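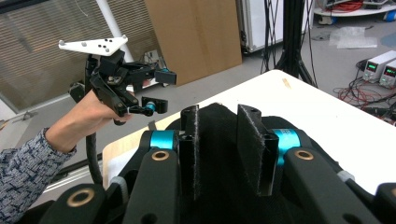 Matte black textile, with bright cyan at left and right.

Skalura: words for cloth in repair requests

Version 2. The changes from the first version are at the end of this file.

Skalura is a small collection of written requests sent to tailors and home sewing shops. It has 1147 requests in English. In every request a customer describes a piece of cloth and what should be done to it: close a tear, change a zipper, find a lining of the same color. We are interested in the words people use for the cloth itself, especially when they do not know the name of the fabric.

The collection was made by Suryani Yusof and Rizal Lumbantobing. Takumi Koyama wrote the scripts that build the tables. Please write to Suryani about the labels and to Takumi about the files.

What is in the folder

requests.csv has one row for each request. The columns are request_id, month, shop_code, item, text and language_note.
spans.csv has one row for each marked word or phrase, with the start and end position in the text. Positions are counted from zero, and the end position is not included.
terms.csv is the list of terms after spelling was made equal. It has 163 terms.
shops.csv gives for each shop code the type of shop and the size of the town. The names of the shops are not given.

All four files are UTF-8 with commas. Some texts have line breaks inside the quotation marks, so a program that reads one line as one row will give wrong results.

Where the texts come from

The requests were typed by customers into the order form of Prendivetti, a booking page which several small shops share. The form has one free field with the question "Please tell us about the item." Customers could tick a box to allow use of the text for language study. Only texts with the tick are here.

Most customers wrote in English as a second or third language. We did not correct their grammar. Spelling is also kept in the text column, and the usual spelling is found only in terms.csv.

Before publishing we removed names, phone numbers, street names and the dates of weddings and other family events. A removed part is shown as [removed]. In a few texts this makes the sentence difficult to understand, but we left them in.

The labels

Each marked phrase has one label.

COLOR is for color words, also with a comparison, such as "blue like school uniform" or "old rice color".
SURFACE is for how the cloth looks in light: shiny, matte, dusty, faded.
TOUCH is for how it feels in the hand: fuzzy, stiff, slippery, "like a peach".
WEIGHT is for thick and thin, heavy and light.
FABRIC is for a fabric name, also when we believe the name is wrong.

The last rule needs attention. Many people write "silk" for any cloth that is smooth. We have not seen the items, so we cannot say what they were made of, and the label FABRIC means only that the customer used the name.

"Soft" was the hardest word. It is TOUCH in "soft blanket" but COLOR in "soft green". In "I want it soft like before" we chose TOUCH. "Light" has a similar problem between COLOR and WEIGHT, and when the sentence did not help us we used the label WEIGHT and wrote "unclear" in the note column of spans.csv.

Sugeng Rahman and Azlan Osman marked all texts separately. Where they did not agree, Suryani decided. Both first choices are kept in the columns label_a and label_b, so you can calculate the agreement by your own method.

Known problems

Wedding clothes and school uniforms appear very often, and curtains only a little.
Two shops joined late and have few requests.
The month is given without the year. Orders for uniforms increase before school opens, and this changes which colors are frequent.
Some customers copied the same text for several items. We kept one copy of each if the words were identical, but near copies are still present.
The word "Tjoa" in some texts is the name of a button seller. It should not be marked as a fabric, although in version 1 it was.

Use

You may use the files for teaching and research. Please do not try to find out who wrote a request. If you publish something, please give the name Skalura and the version number.

Changes in version 2

Label WEIGHT added. It was earlier a part of TOUCH.
"Tjoa" removed from terms.csv.
"Grey" and "gray" are now one term, written "gray".
Line endings are the same in all files.
The folder "jiltby", which had our test texts, is deleted. Old scripts that look for it will stop with an error, and you can remove that line from the script.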